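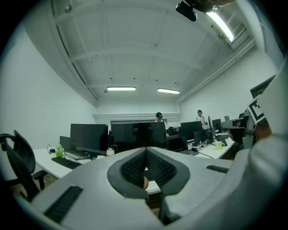 Where Did the Chairs Go? Seating and Study Habits in the Skosia Building

Pirmin Moser
Second-year project, Human Geography
Submitted Mar 23, 2022

1. Why I did this

The project began as a study of bus shelters in Gruvoscombe. It stopped being that after I had spent four mornings in the rain and collected two usable interviews, one of them with a man who wanted to sell me a greenhouse. My supervisor suggested I look at something indoors. I chose the study floors of the Skosia Building, which are warm, and where people sit still long enough to be asked things.

The question I settled on was how students pick a seat when they have a free choice of one. The reading list is full of confident answers. Most of them say people want daylight, quiet and a wall behind them. I wanted to see if that held up in a building where the daylight comes with a view of the bins.

2. Method

I used a paper questionnaire and a seat log. The questionnaire went to 200 students and came back from 126 of them, which my statistics tutor called "respectable" in the tone people use for a second-hand sofa. Of those, 111 were filled in properly. The other fifteen had skipped the second side, and I take the blame for printing "please turn over" on the second side.

For the seat log I walked the same route through the Portela floor and the Dindel floor at set times and marked taken seats on a plan. The plan was the fire evacuation one, traced, so it is accurate about exits and vague about furniture. There are 80 seats on it. Two pillars on the Dindel floor are drawn in the wrong place and I lost an afternoon to them.

I didn't ask for names or courses. Several people wrote their course down anyway, mostly the lawyers.

3. What people said

The most common reason given for picking a seat was a plug socket. It came well ahead of daylight, quiet, and sitting with friends. "Away from the door" did well on the Portela floor, where the door has a closer on it that sighs. Nobody ticked "good posture", an option I had added to please my mother.

I also asked how long people would hunt for a better seat before giving up. Answers ranged from "thirty seconds" to "I am still looking". The median was three minutes, though I suspect this is what people like to think of themselves.

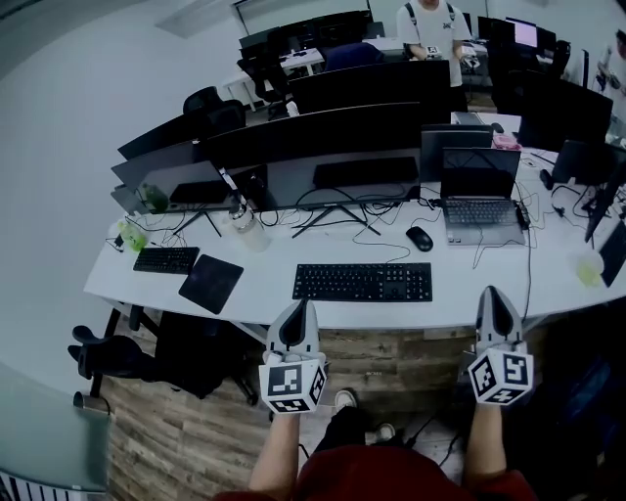

4. What people did

The seat log told a slightly different story. Corner seats filled first on both floors, sockets or no sockets. After that, people spread out like gulls on a railing, leaving a gap on each side until the gaps ran out. Only then did the middle of the long desks fill up, and the seats there emptied first as well.

Coats were a problem. I had no code for a seat with a coat on it and no person. In the first week I counted these as free and in the second as taken, so the two weeks can't be fairly compared. I have put both in the appendix, side by side, as a kind of penance.

The window seats were popular in the mornings and avoided after lunch. Three people told me this was glare. One told me it was the bins.

5. Problems with the study

I sat in the building myself while doing it, usually in a corner, next to a socket. This must have pushed at least one other person into the middle. I also logged nothing in the evenings, having a job, and I am told the evening crowd behaves quite differently and eats more.

6. If I did it again

I would log seats in June as well, when exams are on and manners are worse. I would ask fewer questions and print them on one side. The estates office has asked for a copy of the results and, separately, for its evacuation plan back.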